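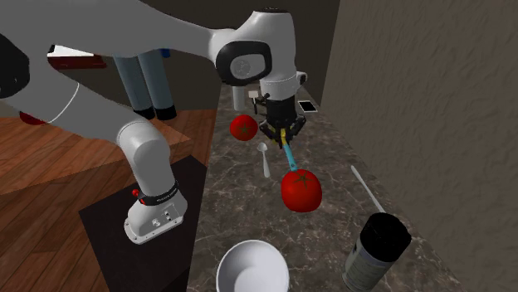
Tomato on mottled brown-and-gray marble. Acidic foods are the usual source of etching.

How to Test, Clean and Seal a Marble Countertop

Marble is a calcium-based stone. It has two separate problems in a kitchen, and they are often confused. A stain is a liquid that has soaked into the pores and left color behind. An etch is a dull spot where acid has reacted with the surface. Sealer slows down staining. It does nothing for etching, so a sealed top still needs to be wiped when tomato, lemon, wine or vinegar lands on it.

What you need

Penetrating sealer for natural stone (the steps below were written for Serno 181, a water-based type)
pH-neutral stone cleaner
Lint-free cotton cloths
Foam applicator or a low-nap pad
Plastic scraper
Nitrile gloves
Hand polishing pads, 1,000 and 4,000 grit, if there are etch marks on a polished top

Testing the stone

Put a tablespoon of clean water on the counter in a spot that gets regular use. Leave it for 15 minutes, then blot it up. If the stone underneath has darkened, it is absorbing water and should be sealed. If the color has not changed, the existing sealer is still working and a new coat will only sit on top and haze. Test a second spot near the sink, where sealer wears off first. Brown and gray marbles hide the dark patch better than white ones do, so look at it from a low angle under a lamp.

Cleaning

Clear the counter. Lift dried food with the plastic scraper held nearly flat. Wash the whole surface with the neutral cleaner, rinse with plain water and dry with a cloth. Do not use vinegar, bathroom cleaner or powdered cleanser. Let the stone dry overnight — moisture left in the pores keeps the sealer out.
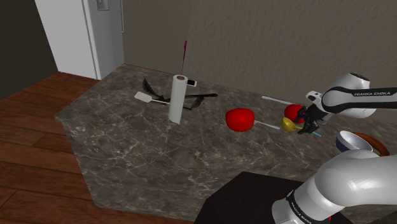
Gray-and-brown marble with fine white and tan veins. Veins can absorb at a different rate than the stone next to them.

Treating light etch marks

Skip this section if the top has a honed finish. On a polished top, wet the mark and work it by hand with the 1,000 grit pad in small overlapping circles. Wipe off the slurry and repeat with the 4,000 grit pad. Feather the edges outward. If a fingernail catches in the mark, it is too deep for hand pads and needs a stone shop. Rinse the area and let it dry again before sealing.

Applying the sealer

1. Try the sealer on a hidden area first and check the color once it has dried.
2. Open a window and put on gloves.
3. Working in sections you can reach without stretching, spread a thin, even coat with the applicator.
4. Keep the surface wet for the dwell time on the label. Add more sealer to any area that goes dry early.
5. Wipe off all the excess with a clean cloth, then buff with a second one. Sealer that dries on the surface leaves a film.
6. Apply a second coat if the label calls for it.

Keep water off the counter for the cure time on the label. Repeat the water test in June and again in winter, and reseal when the stone darkens.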